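Trotdale's community radio station finally has its Sunday-lunch-style family show on the air, and I've had it on in my kitchen pretty much nonstop since. It's called Two Suitcases, it goes out at 6 in the evening, and it's made by people who grew up in one country and now raise their kids in another. I grew up with two languages in the house myself, so yes, I was always going to like this one.

The show comes from Truronar, the little audio outfit over by the bus station that used to do nothing but oral history tapes. They put out a call in February for listeners to send in voice messages about the songs, radio jingles and TV theme tunes they carried with them when they moved. They were hoping for a couple hundred. They got 2,365! A lot of them are people singing, badly and happily, in languages I couldn't even name.

The first episode follows the Ağca family, who run the bakery on Vallon Street. The grandmother learned most of her English from daytime soaps, and her grandkids are now learning Turkish from the same kind of thing – only on their phones, and with the subtitles on. There's a lovely bit where all three generations try to agree on what counts as "our" music and get absolutely nowhere. I laughed out loud and then had to go call my mother.
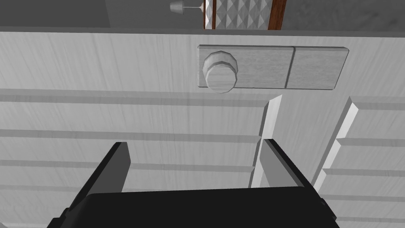 What I liked most is that the show doesn't try to make everybody feel one way about it. One teenager says she's sick of being asked to explain her culture at school. A man a few minutes later says he wishes somebody would ask him. Both messages run in full, back to back, with no host jumping in to smooth things over.

Money is still a worry. The station has put in $2,000 for the first season, enough for six episodes, and Truronar is looking for the same again (some $2,000, they told me) to pay for translation. Right now the transcripts come in only 2 languages, and they'd like Arabic and Portuguese next.

You can catch episodes on the station's website the morning after they air. The voice message line is open until the end of April, and they're especially short on lullabies. I've sent mine in – please be kind about the high notes.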